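The night the arm quit on pick 300

So I promised an update on the bin picking saga, and it's not the happy one I had half written!
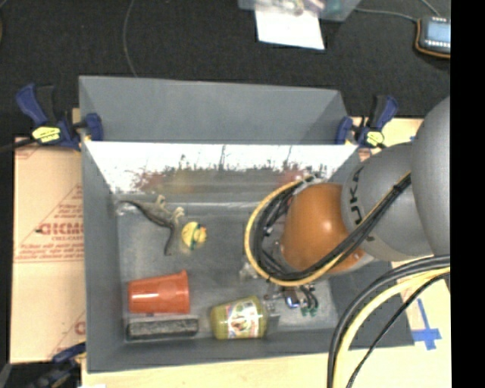
We were going for 3,000 picks without a stop. At pick 300 the arm threw a joint torque fault and just sat there, holding its pose. Noémi Borbély hit the e-stop (good reflexes, she beat me to it) and we went through the log. My best guess is the cable bundle dragging when the wrist turns too far, plus a speed limit I'd bumped up the day before and forgotten about. Oops.

Three restarts later, same fault. I've put the old limit back and asked Conceição Meireles to look at the cable slack with me before we try again. If we get to 2,000 by February I'm buying everybody pizza.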